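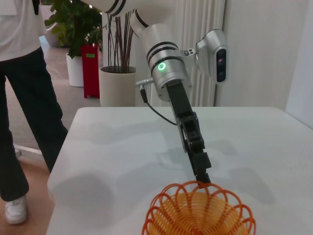
Dustanico opens second reading room for trade catalogues at Itedberg

Itedberg, May 22, 2026 — Dustanico, the archive of printed trade literature, will open a second reading room at its Itedberg site in June. The room will hold the Tindall and Odell collections, which until now could be seen only by written request.

The two collections cover price lists, pattern books and order forms issued by makers of household ironmongery. Most items are unbound and printed on thin, acidic paper. The Tindall material was received in good order and has been catalogued to item level. The Odell material arrived in mixed bundles and is catalogued to box level only. Work on the remaining descriptions will continue after opening, and readers who need a particular firm or year should check the online list before travelling.

The room has nearly 90 metres of closed shelving and is kept at a steady temperature and humidity. Items are brought to the desk by staff. Readers may have up to 3 boxes on order at one time, of which one may be open on the desk. Large folding sheets are issued flat, in polyester sleeves, and must stay in them.

"The old arrangement was slow for readers and hard on the paper, as each request meant a journey between stores," said Ilona Mészáros, head of collections at Dustanico. "Boxes will now travel a few metres on a trolley. We have also been able to put the supplements back with the catalogues they were issued with, so a price change can be followed from one printing to the next."

Booking

Places must be booked at least 2 working days ahead. Each session lasts 90 minutes and can be extended on the day if the desk is free. A reader's ticket is required and is issued at the front office on proof of name and address. Tickets for the first reading room remain valid.

Copying

Readers may take their own photographs for private study without charge. Flash, tripods and hand-held scanners are not permitted. Orders for print-quality copies are handled by the copying service — current waiting times are given on the order form. Permission to publish must be sought separately, and some Odell items are still in copyright.

The first reading room keeps its present hours and is not affected by the change.

Notes to editors

Dustanico collects, repairs and lists printed trade literature. Interviews with Ilona Mészáros can be arranged through the press desk at the Itedberg site. Images of selected Tindall pattern books are available on request and should be credited to Dustanico.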